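Pulum Classroom Merit Kit
Sold by Grarari School Supply
Item status: in stock, ships from our Montoya warehouse

We carry four student reward systems and have doubts about all of them. Pulum is the one we get the fewest returns on, so it gets the longest page. Please read it before you order for a whole building.

What you get

One kit covers a grade level. It holds 400 merit slips in pads of 50, 2 wall charts, a teacher booklet, and a box for collecting slips at the front office. Refill pads are sold separately. The slips have a line for the student's name, a line for the adult's initials, and a blank space for the reason. Fill in the reason. A slip that says "good job" goes in the trash before lunch.

What the maker claims

Brerkovier, the company behind Pulum, says the kit builds character and lifts school climate. We asked what that was based on and were sent a brochure. Maybe it does those things. We sell paper and a box, and we would be wary of anyone who tells you paper and a box will fix a hallway.

What our customers tell us is more modest. Teachers who already notice kids doing decent work now have a quick way to write it down. Teachers who don't notice tend to leave the pads in a drawer. The kit did not change which kind of teacher they were.

Where it falls short

The booklet assumes weekly drawings for prizes and then says very little about who pays for them. Budget for that or skip the drawings. Older students are a hard sell too. We had one middle school buy the kit for eighth grade and switch to plain handwritten notes home by November, which cost them nothing.

The wall charts rank students by slip count. We don't like this feature and suggest you turn the charts over and use the back, which is blank. The same handful of names will sit on top all year, and everyone in the room can guess which ones before you start.
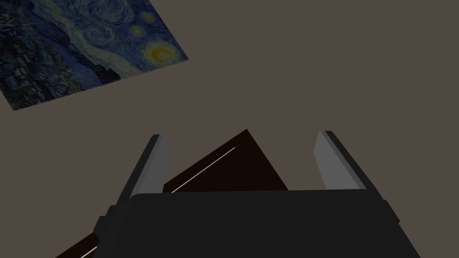
Refills and bulk orders

A school of 600 students will need more than one kit, but start with one anyway. Run it in a single grade for a quarter, count how many slips come back to the office, and call us after that. Unopened refill pads can be returned within 50 days. Opened kits cannot, and we have heard every argument on this.

Purchase orders are fine. Include the name of the building as well as the district, or the boxes will end up at the district office.

Prices on this page were last checked Saturday, October 29, 2022.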